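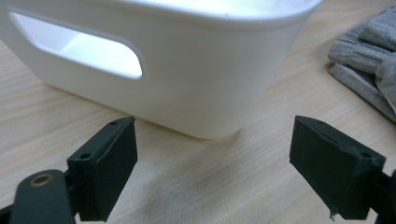 图1 手持夹爪视角:两指张开,正对白色塑料篮,右上方为灰色针织物。

第四讲 示教数据:手把手、遥操作与手持夹爪

先说本讲的立场。教材上这一章的标题叫“自然的示教方式”,我不太同意“自然”两个字。人拿着夹爪干活并不自然,坐在操纵台前面遥控一条机械臂更不自然。大家读论文的时候,看到“直观”“低成本”“可扩展”这类词,请先往后翻,找到失败案例再说。找不到失败案例的,读的时候打个折扣。

一、三种做法

拖动示教。人直接推着机械臂走,记录关节角。优点是轨迹一定在机器人的可达范围内,力也能传到手上。缺点大家上次实验都体会过:人的手臂和身体常常进画面,双臂任务一个人很难拖得动。

遥操作。主端动,从端跟。延迟、映射比例、视角三件事里有一件没调好,示教者就会变得小心翼翼,动作一顿一顿的,而模型会把这些停顿也学进去。Mudix平台的说明里把这种停顿叫作“犹豫段”,建议事后剪掉。我对剪掉有保留意见,有些停顿是在看,剪了以后动作就没有了依据。

手持夹爪。人拿着与机器人末端相近的夹爪去做任务,相机装在夹爪上。采集快,换场地也方便。代价是没有机器人在场,轨迹能不能由真正的机械臂执行,要到后面才知道。

二、看图1时要注意的事

离得近,篮子就不完整。篮口已经超出画面,能看到的主要是带提手孔的侧壁和下面的圆角。从这样一张图判断篮子有多高、里面有没有东西,我认为做不到,模型给出答案也不要轻信。

白色的篮壁配浅色木纹桌面,底边反差不大,只有一道淡淡的阴影。依赖边缘或深度估计的方法在这种地方容易出问题,请在报告里单独讨论。

单张图里两指是张开的,仅此而已。接下来是去夹篮子、去夹旁边的织物,还是往后退,要看前后帧和开合信号。去年有一组同学只凭静态图标注“意图”,两个人标出来的结果对不上,后来全部返工。

三、关于数量

Arilham数据集的一个子任务收了842条示教,听起来不少。助教Javiera Paredes抽查了40条,其中18条的起始姿态几乎一样。重复的示教堆得再多,也只是把同一个起点教了很多遍。我宁愿要38条差别大的。当然,这个“宁愿”目前也只有我们自己的小实验支持,换了任务未必成立,欢迎大家用数据反驳。

四、常见说法,请自己判断

“非专业人员几分钟就能上手。”上手指的是会开合夹爪,还是能采出可用的数据?两者的验收标准不同。

“视角一致,所以可以直接迁移。”相机的安装位置一致,不等于手腕能转到同样的角度。

“失败的示教删掉即可。”删之前先登记失败的原因。Matlala组的记录表有这一栏,格式可以照搬。

五、作业

1. 任选一个整理桌面的小任务,分别用遥操作和手持夹爪采集,两种方式的条数相同,物品的初始摆放要有变化。

2. 用Jodum工具回放,标出夹爪开合的时刻。凡是靠猜的,写“不确定”,不扣分。

3. 写一页讨论:哪一种方式的数据你敢拿去训练,哪一种不敢。只写“两者各有优劣”的退回重写。

周二上课前交,纸质或电子版都行。遥操作台要提前登记,晚上不开放。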